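We use cookies to remember your settings and to count visits to this site. You can change your choice at any time. Accept all / Manage cookies

PRESS RELEASE
For immediate release

Quartey opens its Nidcombe workshop to the public in May

Quartey, the robotics and automation firm based in Nidcombe, will hold an open day at its workshop this May. Visitors will be able to watch two-armed robots handling small household and stockroom items, speak to the engineers who set them up, and try one of the simpler control stations for themselves.

The workshop will be open from 10am until 4pm. Entry is free, but places must be booked. A total of 181 places have been set aside for the morning and the same number for the afternoon. Schools and colleges that want to bring a group should get in touch before booking, as the demonstration area is small and groups will be split between rooms.

The open day is the first to be held in Nidcombe. Last year's event took place at the company's former site in Prestham and drew almost 800 people. Quartey moved out of Prestham over the winter and now has its offices, test benches and stores under one roof.

What visitors will see

The main demonstrations will run in the bench room on the ground floor. They are part of Flerari, the company's long-running project on sorting and packing with two arms. Flerari deals with light objects that are awkward for machines: boxes with lids, soft packets, bottles, tubes and other things that roll when they are pushed. Most of the work is done on ordinary tables with items bought from ordinary shops.

Each demonstration lasts 20 minutes and will be repeated through the day. An engineer will explain what the arms are being asked to do and will take questions while the task is running. Visitors should expect some attempts to fail. Objects are dropped, grasped at the wrong angle or put back in the wrong place, and the engineers will show how those attempts are marked and used in later work.

There will also be 3 smaller displays on the first floor. One covers grippers, with a table of worn and current parts that can be picked up and handled. One covers the way tasks are planned and written down before an arm is switched on. The last is a hands-on station where visitors aged ten and over can guide a single arm through a short task. Turns at the station are limited to five minutes and cannot be booked ahead.

Quartey said: "We get a lot of questions from people in the town about what goes on in the building. The simplest answer is to open the doors and let them watch. The work is slower and more repetitive than people tend to expect, and we would like them to see that as well as the parts that go smoothly."

The Flerari project

Flerari began in Prestham as a study of how to load racks and trays. It has since grown to cover opening and closing containers, passing objects from one arm to the other, and clearing a table at the end of a job. The current task list has 908 entries, each with a written set-up so that it can be repeated on a different bench.

Tables are covered in plain paper for many of the tasks, and items are moved to new positions between attempts. Racks and boxes are used often, as they call for fairly exact placing without the need for special equipment.

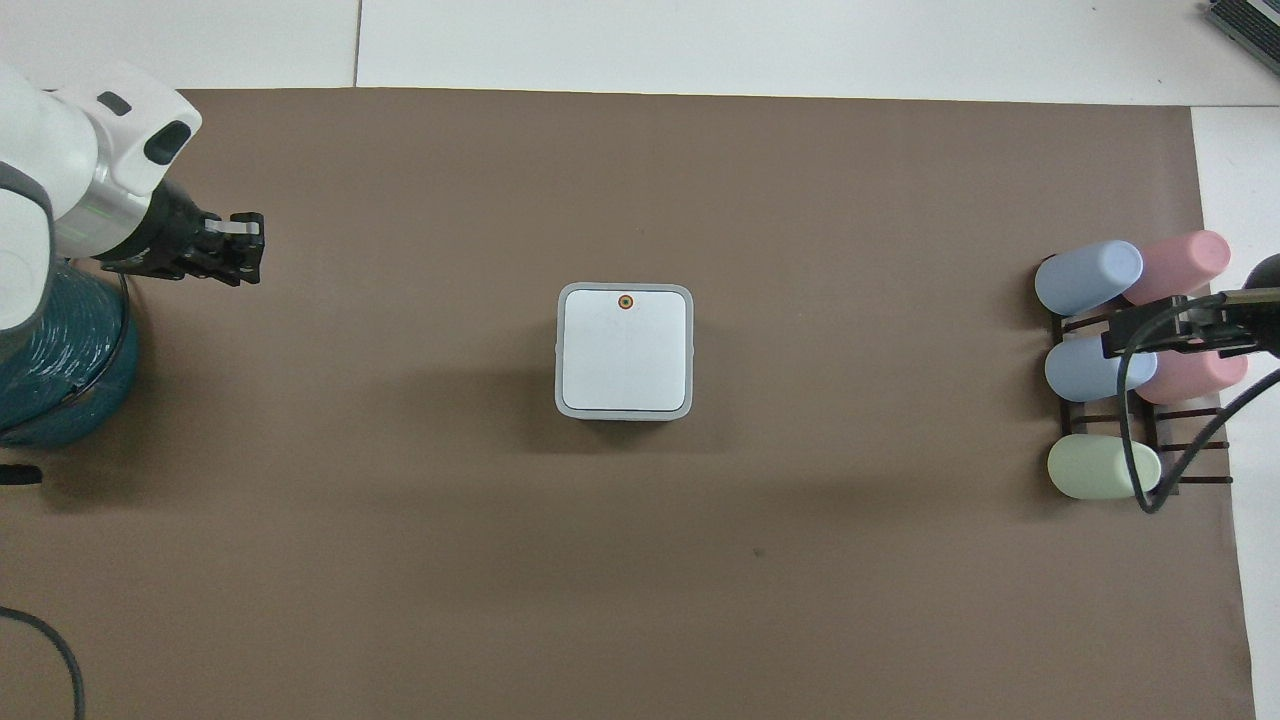
Bench work at Quartey: two grippers over a papered table, with a lidded white box and a slatted wooden rack of pastel cylinders.

Getting there

The workshop is a short walk from the centre of Nidcombe. There is no visitor parking on site apart from two accessible bays, which should be reserved when booking. The nearest public car park is signposted from the main road. Bicycles can be left in the yard.

The ground floor is step-free and there is a lift to the first floor. The bench room can be noisy when the air supply is running, and ear defenders will be available at the door. A quieter session with fewer visitors will be held from 3pm. Please ask for this when booking.

Tea, coffee and cold drinks will be on sale. Food and drink may not be taken into the bench room. Photography is welcome in all areas open to visitors, but flash must be switched off during demonstrations.

Press visits

Journalists are invited to a preview at 9am, before the doors open to the public. Engineers will be available for interview and there will be time to film the benches. Requests should be sent to the Quartey press office in Nidcombe, stating the number of people attending and any equipment that needs mains power.

Notes to editors

Quartey designs and tests automated handling systems for small goods. Flerari is its project on two-armed sorting and packing.

ENDS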